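Ticket 211: Decalbogen löst sich beim Einweichen auf (Bausatz Ukar, Schlepper 1:35)
Status: in Bearbeitung
Gemeldet von: Temitope Odukoya
Bearbeiter: Obinna Obi, Support Prumimis

Fehlerbild: Kennziffern und Wartungshinweise zerfallen nach rund 14 Sekunden im Wasserbad. Trägerfilm reißt entlang der Druckkante. Betroffen ist nur der kleine Bogen.

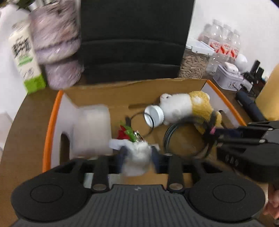 Versuch 1: Wasser lauwarm, destilliert. Ergebnis unverändert.
Versuch 2: Restbogen mit Klarlack Zostgate versiegelt, über Nacht getrocknet, Motive einzeln ausgeschnitten. Film hält, silbert jedoch auf der matten Grundierung.

14. Dezember 2018, Obi: Untergrund mit Körnung 800 nass anschleifen, danach Glanzlack. Weichmacher Nnaji erst auftragen, wenn das Motiv ausgerichtet ist. Ersatzbogen ist angefordert.

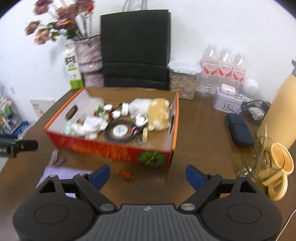

Offener Karton auf dem Tisch, außen orangerot, innen weiß.

Odukoya: Glanzlack angewendet, Silbern an der Wannenseite beseitigt. Am Heck noch sichtbar, dort liegt das Motiv über den Nieten. Zweiter Auftrag Weichmacher folgt.

Offen: Chargennummer des Bogens, Eingang Ersatz.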